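Notebook | Older entries | Newer entries | Tags | Contact

Thursday, July

Moved the booking records off the old Clodby spreadsheet today. The export gave 2325 rows, which is more than I expected for a workshop this size. A fair number are repeats from when people were saving their own copies and merging them by hand.

First pass was dates only. Two styles in use, day first and month first, sometimes on the same sheet. I sorted by the row number and worked from the neighbours, which settled nearly all of them. Four rows I could not place and have left marked in the notes column – please don't delete them, I want to check against the paper diary.

Second pass was names. Ugwu appears in 5 spellings. I kept the one on their invoices and put the others in a lookup sheet so that a search on an old spelling still finds the right customer.
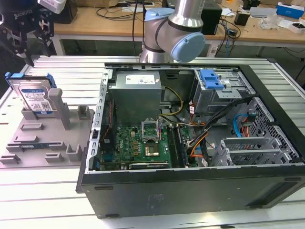 Duvex jobs are still a muddle. Some are filed under the customer and some under the site, so the Skositholm work shows up twice in the yearly total. Imani Kimaro wants them all under the customer, with the site in its own column. Fine by me. I started from the most recent and got back as far as the change of job numbers, then stopped at 4.40.

To do:
– finish the Duvex rows
– ask Imani which phone numbers are dead
– lock the old sheet so it can be read but not edited
– print the lookup sheet for the front desk

The two-letter codes in column H still mean nothing to me. If you know what "RB" stands for, write it in the margin.

Comments (3)

Imani K: RB is "rebooked". We stopped using it when the form changed.

tomasz: Can the lookup sheet go in the shared folder as well? I'm hardly ever at the front desk.

Imani K: Done, same folder as the price list.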